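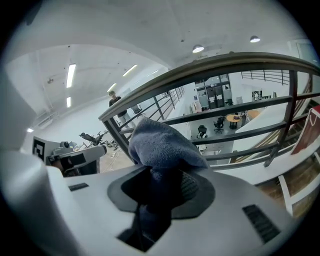
Zodwa Xaba would like people to stop asking whether the cloth is going to take her job. She has cleaned and prepared offices in Nollville for many years, and she says that the question always comes from persons who have never wiped a handrail from one end to the other. What she wants to know is who will decide the pace, and who will be paid for the teaching.

The teaching is the part I came to see. At Bruleck, a company that makes cleaning software for shared office buildings, a large part of the work is done by hand. A worker holds a gripper, closes it on a microfiber cloth, and does with it what she would normally do with her fingers. The tool records the movement. Later, other people in the company use these recordings to teach a machine how to wipe.

On the upper level where I spent two mornings, you can look down through the railing to round tables, office chairs and a row of grey metal cabinets or lockers. It looks like many offices, and the work also sounds like an office: low talking, chairs, a door. The grippers are light, but after an hour the wrist feels them. I tried one myself. To pick up the cloth was easy. To lay it flat again on a desk took me seven attempts, and I was rather proud of the last one.

"You squeeze too much," Xaba told me. "Everybody squeezes too much in the beginning."

Her own path to this work was not planned. She was employed by Florkis, the contractor that cleans the building at night, and Bruleck asked the contractor for two workers who knew the job well. She was the first to say yes. The hours were in daylight, the pay was a little higher, and she could sit down between recordings. She has now made 461 of them, a number she knows because it stands on her weekly sheet. She does not like the sheet.

"At night I had a floor to finish," she said. "How I finished it was my business. Now they see every movement, and somebody can say that this one was slow."

Trinidad Echevarría, who plans the recording work, does not deny this. She told me that the first version of the sheet had a column for speed, and that the workers began to hurry. The recordings became worse. Corners were left out, and the cloth was dropped more often. The column was removed in August. The number of recordings stayed, as the contract with Florkis is paid by it, and this is still a point of discussion between the two companies.

I asked her what will happen with the night team when the machine is ready. She answered slowly. The plan, called Annamalai inside the company, is that the machine will do the long flat surfaces, and people will do everything else: kitchens, glass, bathrooms, all the places where a person must first look and then decide. She believes that the team can keep its size. She could not show me a paper in which this is promised.

Xaba has asked for such a paper. She has also asked that experienced cleaners receive a separate title and a fixed wage when they record, because in her opinion it is a trade to show a movement well — different from the trade of cleaning, and in some ways harder. You must do slowly what your hand wants to do fast. You must fold the cloth the same way each time, even when you see a better way.

Some of her colleagues on the night team are less interested. One man told me he would be glad never to wipe another desk, if the hours stayed. Another had tried the gripper for up to two hours and gone back to his cart, where he could listen to music.

On my second morning Xaba was training a new worker, a young woman who had not cleaned for a living before. They practiced on one desk until the break. Xaba corrected the angle of her wrist, then the order of the strokes, from the far edge to the near one. When the young woman asked if the machine would also learn this order, Xaba said that it would learn what they showed it, and told her to begin again from the far edge.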